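We use cookies to improve your experience on this site. By continuing to browse you agree to our cookie policy. Accept | Manage preferences

Household Water Use and Billing Awareness in Zundville: Final Project Report

Prepared by Harsh Pant

1. Introduction

The town of Zundville draws most of its drinking water from the Lumska reservoir. Two dry winters have lowered the reservoir level, and the town has asked residents to reduce outdoor use during the summer months. This project examined whether residents understand how much water their households use, and whether the present form of the water bill helps them to find out.

The project did not attempt to measure the condition of the pipe network or the quality of the water. Both subjects are covered in the annual report issued by Bisht, the company that operates the supply under contract to the town.

2. Method

A short paper questionnaire was delivered in February to 498 addresses in the Fluremska district. The district was chosen for its mix of older row houses and newer apartment buildings. Completed forms were returned by 200 households. Residents were asked to estimate their monthly use, to state where their meter was located, and to say whether they had read their last bill in full.

A further 33 households agreed to keep a diary of water use for 3 weeks. Participants recorded showers, laundry loads, dishwashing and garden watering, and read the meter every evening at 8 p.m. where they had access to it. Apartment residents whose meters are kept in locked basements relied on readings supplied by the building manager.
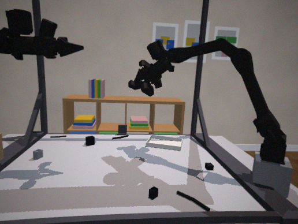

Diary entries were entered into a spreadsheet and compared with the meter readings for the same period. Where an entry was missing, the day was left out of the comparison. No attempt was made to fill gaps with average values.

3. Findings

Most respondents underestimated their use. The error was largest among apartment residents, many of whom pay for water as part of their rent and receive no separate bill. Owners of row houses gave better estimates, although several confused the unit printed on the bill with gallons.

The diaries showed that toilets and showers account for the greater part of indoor use. Garden watering was low, as expected for the season. In two homes the meter continued to advance overnight, and both residents were advised to check for leaks – one later reported a worn toilet valve.

4. Limitations

The survey covered a single district in late winter and cannot be taken to represent summer demand. Households that returned the form may also be more interested in water saving than their neighbors.

5. Recommendations

The bill should state use in gallons per day and show the same period of the previous year beside it. Building managers should post monthly readings in a shared area. A second survey should be carried out in July – preferably with the same households – so that outdoor use can be included.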